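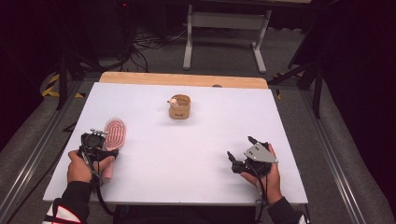 Posted in Workshop Tips by the Dunmore bench blog

I get asked a lot about house rules for hand-held grippers, mostly by people who have just set up their first table and want to start recording demos the same afternoon. So I finally typed ours up. They're the ones taped to the wall at Vistitz, minus the coffee stains and the one about whose turn it is to vacuum.

Start with the floor. Tape the walking lines before you bring anything else in, and run your cables after that. Ours is yellow and black because that's what Herkon had on the shelf, and I've come to like it – people step over it without being told. Gripper cables go over the near edge of the table, toward you, never across the work surface. If one has to cross your lap, fine, but leave enough slack that you can reach the far side without a tug.

Sleeves! Long ones are OK if they're snug at the wrist. Anything floppy gets pushed up, and bracelets go in the dish by the door.

Now brushes, which everybody thinks are easy. Take hold of the handle, or the stiff part of the body, and leave the bristles alone. Close slowly until the jaws touch, then squeeze a tiny bit more and stop. With a glossy plastic one I like to tilt it 15 degrees each way before I move on, just to feel whether it wants to slide. If it does, open up over the table (2 inches above it at most) and try again lower down.

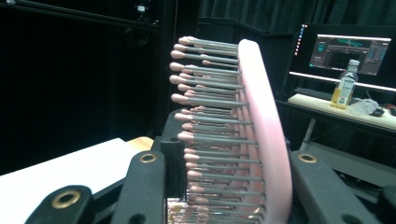

Pink detangling brush, held upright in the jaws.

Keep both hands in play, even when one gripper is empty. Park the spare one open, off to its own side, jaws pointing in at the work. We used to let people set it down between grabs and the fingers got knocked out of line so often that I started keeping a tally. It got to 466 before I gave up and made it a rule.

A few smaller ones:

Check the screws on the top plate at the start of every session. Fingers only, then the driver if one moves.

Drinks stay off the white board, caps on or not.

Wipe the finger pads every 2,000 grabs, or sooner if you've been handling anything soapy.

Say "open" out loud before you let go of something near another person. It feels silly for the first hour.

The log sheet we use is called Anon and it has no column for names, so please don't write yours in the margin. Table, object, start time, anything dropped – that's plenty. I'm redoing the sheet in September, and if you have a better spot for the dropped items box, let me know before then.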